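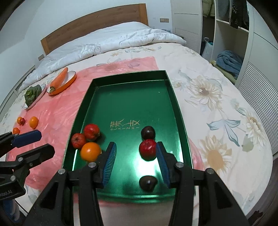

Fruit Trays and Table Settings: Frequently Asked Questions

These are the questions we get most often at Grustdale about setting out fruit and vegetables at home. Most of the answers are by Joelle Qudah. Ka-ming Shek wrote the ones on trays.

How much fruit should go on one tray?

Enough that every piece sits flat on the bottom. A small tray looks fine with four to six pieces. If you have to stack, use a second tray or a bowl.

Which fruits go together?

Apples, oranges and plums are the usual choice and they are easy to find in January. Put the apples down first, as they take the most room, then fit the smaller fruit beside them. Grapes and berries need a dish of their own.

I don't have a big table. Where can I lay everything out?

Any wide surface will do while you sort. A bed works if the mattress is firm and you cover the bedding first. Clear the pillows to one end and lay the cover flat before you bring anything in.

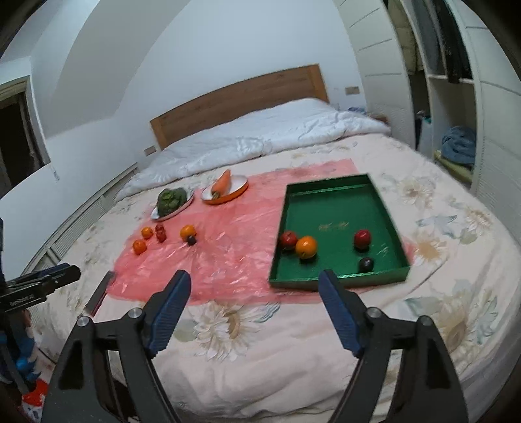

Vegetables should stay off the fruit tray. Greens shed bits and a carrot rolls, so give each its own plate and set the plates toward the back, where you won't lean over them. With a shallow tray in front, the way the green one is here, the apples and the plum stay behind a raised side and the leafy greens are well away from them. Small fruit can wait on the plastic until you decide where it goes.

What kind of cover do you recommend?

A thin plastic sheet is enough. Shake it out over the sink afterward and wipe it with a damp cloth. A folded tablecloth is fine too, but it has to go in the wash.

Do I need to wash the fruit first?

Wash it when you are ready to eat it. If you want it clean for display, dry every piece with a towel, including around the stem.

My tray has gold lettering. Can I scrub it?

Use warm water, dish soap and a soft sponge. Scouring pads take gold printing off quickly. Don't soak it overnight, and keep it out of the dishwasher unless the maker says otherwise.

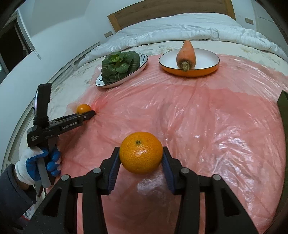

How long can fruit stay out?

Apples and oranges keep for several days in a cool room. Ripe plums should go in the refrigerator after a day or two. Check the underside of each piece every morning and take out anything soft.

Can I leave the greens out too?

Only for a few hours. Wrap them in a paper towel and refrigerate them after that.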